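Drallis starts second collection round for sidewalk delivery model

Drallis began a second round of simulated data gathering in February for Herolico, the navigation model it is training for sidewalk delivery robots. The new set covers crosswalk approaches and the stretches of pavement between them. 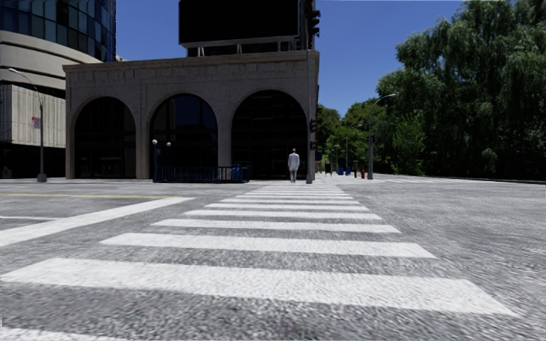
By Riaan Mkhize
Robotics desk

Operators drive a virtual robot through a rendered downtown district, and each run is logged as paired camera views and steering commands. Shifts last three hours. The team keeps 16 runs per operator per shift and discards any in which the operator reversed to correct a mistake.

The first round was weighted toward open road crossings. Drallis said the model trained on it handled those well but drifted toward the curb on straight sidewalk.

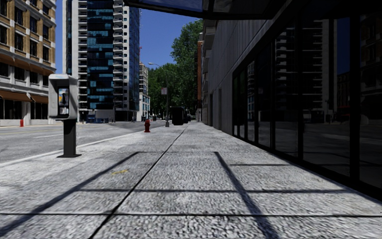
Runs in the second round therefore include longer straight segments past street furniture, with the operator told to hold a steady distance from poles and hydrants. Nearly 20 percent of the segments are repeated at lower speed. Kivmont, which supplies the simulator, has added a tool that marks the point where a run leaves the sidewalk.

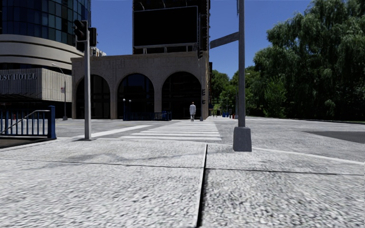
Emiliano Ponce questioned whether steady human driving is enough, saying a model also needs examples of recovery and that discarding the corrected runs removes them. Drallis said it will review the discard rule before training starts.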